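Print this page | E-mail this page
68 shares

Drawing Ordinary Things
Notes for the third class: fluffy, smooth and white
Wednesday, September 16, 2020

Room 306 again, same door as last time. If you missed the second class, get the contour exercise from Dorothy Marsden before you try any of this (she has spare copies of the whole packet, and she'll let you look through her sketchbook if you ask nicely).

So, fur! Last week a lot of you drew your stuffed animals by going around the outside with a nice firm line and then filling the inside with little ticks. I did exactly the same thing for years. You end up with a potato that needs a shave. Long pile doesn't have an outline to go around. It has a place where it gets thin and the background starts coming through, and the way to get that is to leave the edge alone until the very end. Squint, put down the big dark patches first with the side of the pencil, and only then pull out a few long strokes where the shadow meets the light. 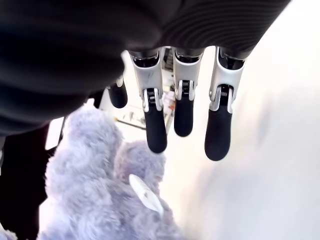

Lavender plush with long, shaggy fur. Start with the shadows.

Pale purple is a sneaky color, by the way. People reach for the purple pencil and press hard, and suddenly they've got a grape. Try gray first, lay the purple over it very lightly, and stop sooner than you want to. Tibor Hajdu gets a lovely dusty lavender with two grays and hardly any purple at all, and I've asked him to bring his swatches so we can all steal the recipe.

Next up is smooth stuff, the opposite problem. With fur you have too much to look at, and with a plain smooth thing you have next to nothing, so your hand gets nervous and starts inventing details. Please don't let it. A big flat area can stay big and flat.

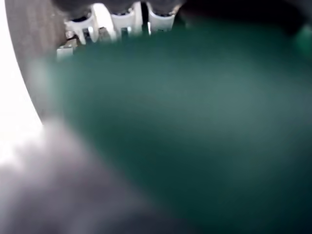 My rule for smooth things is to find the lightest part and the darkest part and then spend all my time on the trip between them. No lines, no highlights just for fun. Take that big dark green area: it goes from a muted sea green in the middle to nearly black in the lower right corner, and that slow change is pretty much the whole drawing. The white plastic pieces along the top want the other treatment, small and crisp, with the dark slot in the middle one put in early so you have something to measure against. Ten minutes for the green, five for the white bits, and then put your pencil down even if you hate it.

Last part, and the one I look forward to all year – white on white. A white plate on a white table sounds like a mean trick, but it's a great way to learn how little you need. Most of the plate is just paper. What you draw is the rim, and even the rim is only a thin black line – let it stay thin.

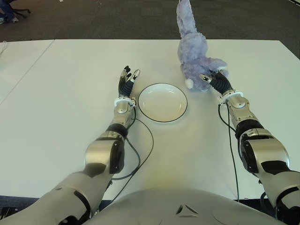
Keep your paper clean for this one, because every smudge will read as a shadow. I slip a scrap sheet under my drawing hand and move it along as I go. Ellipses first, lightly, with your whole arm. If yours comes out pointy at the ends, like a football, turn the page sideways and draw it again right over the top.

For next week:
– one fuzzy thing, no outline, half a page
– one smooth thing, any single color
– a plate from your own kitchen, on the palest surface you've got

Bring all three even if they're unfinished. We'll pin them up at the start, and in October we'll come back to the plate and do it in ink.

Print this page | E-mail this page
2 comments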